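February in the pushing group

It is a while that I did not write here. The last post was about my move and the problem with the heating, and the heating is repaired, thank you to those who asked. Now I want to write about the robotics club, which takes most of my evenings this term and is also the reason I have not answered some emails.

I joined the club at Lenau in the fall. At the first meeting they divide the new people into groups, and I hoped for the group with the wheeled vehicle, like almost everybody. I was put in the pushing group. I did not know what it was. Manikandan Chettiar, who leads it this year, explained it to me in the corridor while he was looking for the key of the room, and I understood maybe half.

The task is easy to say. There is a robot arm and it holds a rod pointing down. There are small coloured blocks in simple shapes: stars, hearts, hexagons and so on. The arm cannot pick up anything. It can only push the blocks over a flat board. Somebody gives a goal in words, for instance "put the yellow ones next to the blue ones" or "make a line with red and green changing", and the arm should push until it is so. At the end of the term we show this at Medeck, the student competition, where the judges give the goals and we don't know them before.

My first opinion was that a small child can do it in one minute with a finger. This is true, and I said it aloud, and Fathima Uddin gave me the joystick and told me to please go ahead.

My first try was to bring a star to a cylinder of another colour, a distance shorter than my hand. I pushed the star on one of its points and it turned around itself and stayed where it was. I pushed from the other side and it turned back. Then I touched the cylinder by mistake, and a cylinder does not turn in any useful way, it only escapes. I worked until my 30 seconds were finished and the two blocks were farther apart than when I started. Fathima has more patience than I have. She showed me that you don't push at the block, you push at the place where the block must go, and you come with the rod from exactly behind. If you are a little bit to the side, you must stop immediately and go around again. It took me three evenings to have this in my hands.

So what do we do all week? Mostly we drive the arm by joystick and record. One person drives, one person types the goal and watches. Each recording is saved with the sentence. Later our program, which is called Drostico (the name is older than all of us and I could not find out what it means), learns from these recordings how to move when it reads a similar sentence. At the beginning of February we had 700 recordings, and Manikandan threw away 61 of them in one evening, many of those mine. I was a little bit offended. Then he showed me some. In one of them I push a heart to the wrong side of the board for half of the time and then bring it back. The program cannot know that this was an error, it only sees that a person who wants the heart on the left goes first to the right. After this I drive more slowly and I decide the way before I touch the stick.

The sentences are also more work than I expected. English is my third language and I thought this would be my weak side, but here it had an advantage. I write very plain goals. Fathima was born in Brampton and writes goals like "scooch the heart up against the blue guys", and we had a long discussion if this is good or bad for the program. Her argument is that judges are people and will talk like people. My argument is that "scooch" is not in my dictionary. (It is in a bigger dictionary. I looked later.) We decided to keep both kinds, and now when I drive I ask her to type, and the opposite, so the sentences do not always belong to the same style of moving.

Lines are my favourite goal. To make a group, you can push the blocks together from all sides and it becomes a group more or less by itself. For a line you have to think in which order. If you place the two ends first, the middle ones must go in from the side and they move the ends away. I start now from one end and add each next block to the last one. Stars are bad in a line when the points meet and good when a point goes into the gap of the neighbour, then they hold each other a little. Cylinders I like at the ends. A round thing in the middle gets pushed out when you press on the line, and then you say a word which I will not write here.

The board was a separate chapter. Before the winter break the blocks were pushed on a plastic sheet, and it was too slippery, they went on sliding after the rod stopped. We tried a cloth and it was the contrary, they fell over. The wooden board came from Tse, the lumber shop behind the bus station, where the man cut it for us to the size and did not ask for money for the cutting. On the wood a block stops when you stop. Along the grain they go a bit easier than across it, or this is my feeling. Manikandan does not believe in this and says I should measure it. I will perhaps measure it.

One more thing I learned is how low the rod has to be. If it is too high it goes over the edge of a block and tips it. If it is too low it scratches the wood, and there is a safety limit in the program and the arm stops with an error that needs the restart of everything, and the restart takes as long as making a tea. We drink too much tea.

Last week Drostico drove alone for the first time with the new recordings. We gave it short goals, only two blocks for each, and it finished 19 of them. I will not write how many we gave, Manikandan asked me to wait until we repeat it properly. With the groups of four it is not yet good. It makes three nicely and when it goes around to bring the last one it takes the corner too near and destroys what it has made. I recognize this, it is exactly how I drove in November. Fathima thinks it is my recordings it learned from. She can be right.

What I did not expect is how much I like the quiet part. In the evening the building is empty after seven, only the ventilation is running, and one of us pushes and the other watches and sometimes says "left, left, more". I am not a person who talks easily in a group and in this work you can sit three hours with somebody and talk only about a hexagon, and after that you know each other quite well. When I came to this country I read advice for new students that you should join a sports team. I can recommend also a pushing group.

Until the competition we want more recordings of the long goals, with eight blocks on the board and two things to build, because there the other groups will block its way. I have also to rewrite the part which checks if a goal is reached, at the moment it says "done" when two blocks are near, and near is not touching. My mother asked on the phone what I am building, and I said that I am teaching a machine to push a block to another block, and she was silent a moment and asked if I eat enough.

I do eat enough. I try to write again before the exams. 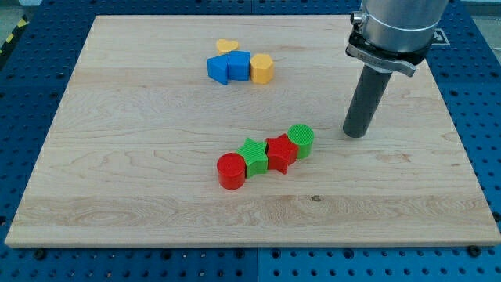 Do you need to know programming before you join a club like this?

It helps later, but for the first weeks you only drive the arm with the joystick and type the goals, and both can be learned in the club room. I knew a little Python when I came and I used none of it until December. If you are patient and can come on the same evenings every week, that is more useful to the group at the start.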